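About us

Hi! I'm Kumiko Morikawa, and I help small kitchens buy their first robot without losing their shirts. Riretti started because I once bought the wrong arm. I ran the kitchen budget for a catering company called Vilton, and I fell for a demo, signed for the arm on a Friday, and then spent the whole winter finding out what I hadn't budgeted for (the gripper, for one – it was priced separately, on page six).

So now we do the boring part first. Before you get a quote from anybody, we build your counter in simulation and put an arm on it. We pick up the things you'd want picked up, spoons included, and we keep notes on what fits between the fingers and what's going to need a different set. Fingers are cheap compared to arms, but only if you know about them before the purchase order goes out!
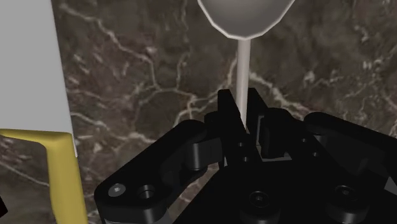

My business partner is Haruto Hamada, who came over from Sonix and does all the modeling. He's the patient one. I do the spreadsheets and the arguing with vendors, and I like both more than I probably should. We work out of two rooms in Oshima, over a bike shop, and you're welcome to drop in if you call first.

What does it cost? A basic planning study is $800. A single-task check, where we look at one job and one arm, is $300, and we take that off the price if you go on to the full study. Last year's shortest report ran 382 lines of equipment and spares, and the longest ran 548 – that client had two kitchens and a lot of opinions. You get the spreadsheet itself, with the formulas left in, so you can change the prices when the vendor does.
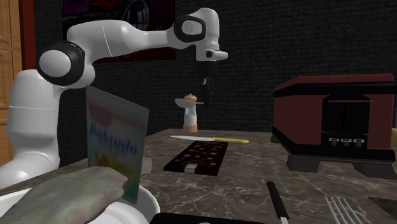
Counter space is the line people leave out most. They'll budget for the arm, the mount and the service plan, and then the base goes down and the toaster oven has to go somewhere else, and so does the outlet it was plugged into. We put electrical work and moving costs in every plan. We also add a row for training hours, which your staff will thank you for.

We don't sell robots and we don't take a cut from people who do. If your numbers say wait a year, we'll tell you to wait a year (we've done it, and two of those folks came back). Haruto would like me to add that we also do bakeries.

New studies open again in January. Send us your counter measurements, a list of the jobs you hate most, and whatever budget you've got so far, even if it's on a napkin.

Page updated 13 Dec 2020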